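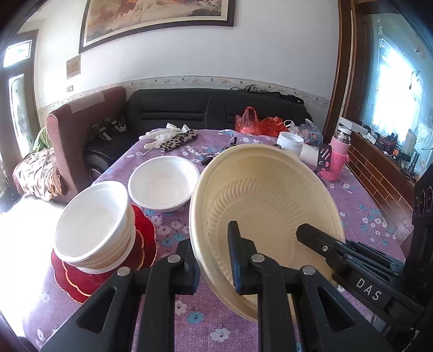

Handling bowls with two hand-held grippers on a covered table. The next budget of the Geddale group must decide how many pairs to buy.

Geddale group to vote on second order of grippers

The home robotics group in Geddale will decide in November if it spends more money on hand-held grippers, or if it keeps the money for repairs and for storage of recordings. The question has divided the members for some months, and a final proposal was sent to all of them this week.

The group records everyday household work, such as stacking bowls, folding cloth and packing bags. The recordings are made in ordinary homes, with a person holding one gripper in each hand. Later they are used to train robot arms at the workshop in Gulbridge.

Ekua Issahaku, who prepared the proposal, wants to buy 20 more grippers. She explained that the group now has to move the same tools from one house to another, and much time is lost on the road.

"We have families who are ready and we have people who are trained," she said. "What we do not have is enough tools. On many mornings the work can only begin at 11, when the box arrives from the other house."

The supplier Vondalov has offered a price of 400 dollars for each gripper, with delivery included. A competing offer from Ansah is 600 dollars for each, but it comes with a longer warranty and a set of spare finger pads. Both offers are valid until the end of November.

Benedek Orbán, who repairs the equipment in Gulbridge, prefers the more expensive offer. According to him, the price of the tool is only one part of the cost. The finger pads wear down and the pins become loose, and each repair takes a gripper out of work for several days.

"When I look only at the first invoice, Vondalov is cheaper, of course," he said. "But I would like that we look also at the second year. In the present budget there is almost no line for parts."

The proposal asks for a parts budget of 100 dollars a month. Mr. Orbán considers this too low for the number of tools that will be in use.

Another point of discussion is the household material. Esi Alhassan, who plans the recording sessions, asked that a small sum is reserved for bowls, cups and cloths of different sizes. Until now the sessions use mostly what each family has in the kitchen. She thinks this is good for variety, but it makes it difficult to repeat the same task in two homes.

"A large bowl and a small bowl are not the same job for the hand," Ms. Alhassan said. "If one house has only small ones, we cannot compare. I ask for one box of kitchen things that travels together with the grippers."

Not all members agree that the group should grow at this moment. Rizwan Nanayakkara has written a short reply to the proposal in which he asks to wait until spring. He points out that many of the recordings already made are not yet checked, and that more tools will bring more recordings to the same few people. He would like to use part of the money to pay for checking hours first.

Ms. Issahaku answered that the two things can be done in steps. Her proposal now includes an option to order half of the grippers before the end of the year and the other half after the checking is up to date. Vondalov has confirmed that the price stays the same for a divided order. Ansah has not yet replied to this question.

Members can send written comments to Etornam Osei until noon on the day of the vote. The meeting starts at 6:30 p.m. in the Gulbridge workshop, and the complete price tables will be available at the door.

Share 14 | Comments 3

Get our local news by email. Enter your address to receive the newsletter. You can unsubscribe at any time.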